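Section 4. Sorting and Boxing Sticky Notes

Applies to the Mapplebeck desk storage guide, revised August 20, 2026

The old Kevden leaflet claimed that a yellow box and a color scheme would keep a desk tidy for good. We doubt it. A box keeps sticky notes in one place for as long as people put them back, and the steps below assume that you sometimes won't.

Before you start

Clear a flat surface big enough for the box and the pads to lie side by side. A printed table cover is fine. Pale pads can be hard to pick out on a pale pattern, so look twice before you decide you have them all.

1. Take every pad out of the box and lay it flat. Don't stack anything yet.

2. Check the glued edge of each pad. If the top sheet lifts at the corners, peel it off and throw it away.

3. Group the pads by color. Some guides tell you to give each color a meaning (pink for calls, green for bills, and so on). Try it if you like. We have yet to see such a system last past May.

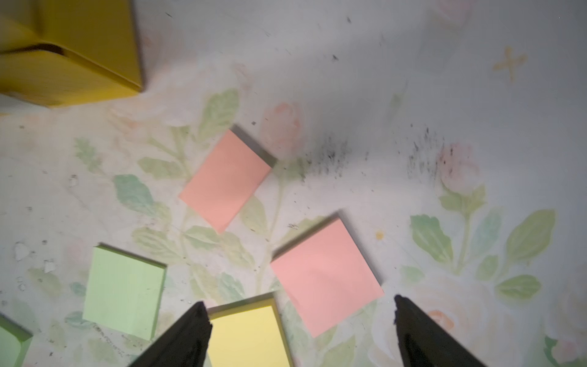 Figure 9. Pink, green and yellow pads laid out near the box.

4. Put close shades together. Two pinks that look different side by side will look the same on a monitor at the end of the day, and there is little point in keeping them apart.

5. Within each color, put the larger pads down first and the smaller ones on top.

Note: The Drernance insert, part 913, is sold as a divider for this job. It takes up room that could hold pads. Buy it only if your pads slide around without it.

Placing the box

6. Stand the box where it will stay. Toward the back of the surface is usually better than the front, where it gets bumped by elbows and used as a coaster.

7. Wipe the area in front of it. Crumbs and grit stick to the glue strip, and a pad that has picked them up won't hold to much afterward.
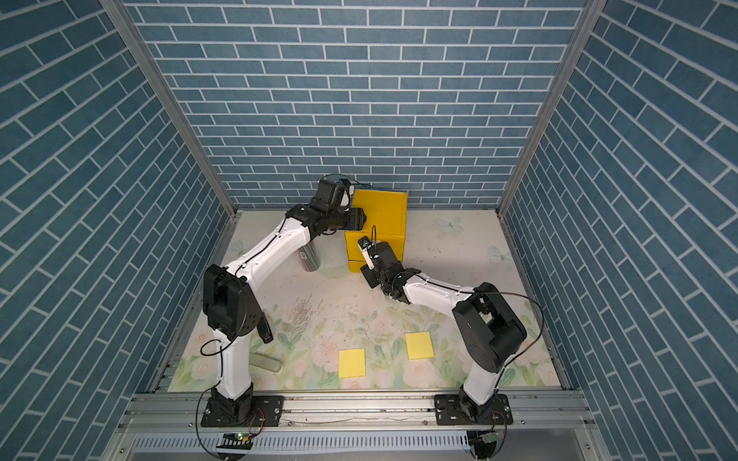

8. Load the pads with the glued edges all facing the same way. Stop when the top pad sits level with the rim. Zevance gives the limit as 28 pads, but that figure seems to be based on thin ones, and we would go by the rim.

Caution: Do not press the pads down to make room. The bottom sheets curl and will not lie flat again.

9. Leave the box for 4 days of normal use, then look inside. If the colors are mixed up, skip step 3 next time and sort by size only.

For loose single sheets, see Section 5. They do not belong in the box, whatever the packaging says.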